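3.2 Weight cutting and early stoppages

We pulled bout records from two regional promotions, Multdale and Bostham, 3858 fights in all. After dropping no contests and catchweights, 3032 were left. Stoppages in round one were more common when a fighter missed weight at the first attempt. The effect is small at heavyweight, as expected – few of them cut. Food and fluid diaries were kept by the Bostham fighters only, and teh entries are thin.

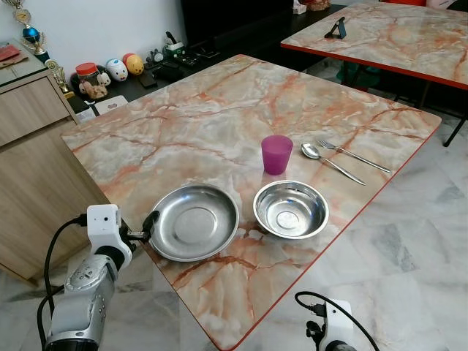 Figure 3. Table setting.

One coach at Bostham objected that the diaries miss the real problem, that his fighters eat fine after the scale and still get dropped early, and that short notice matters more than any meal. Fair point. Notice period is not in our model.

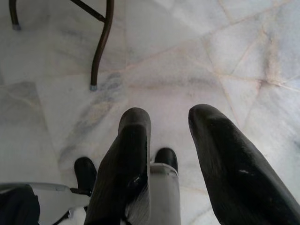 Refereeing is the other gap. Multdale officials seem to stop bouts sooner, could be training, could be the matchups. We reran everything with promotion as a fixed effect and the round one result held, only weaker. Knockdowns not seperated from submissions here, see 3.3.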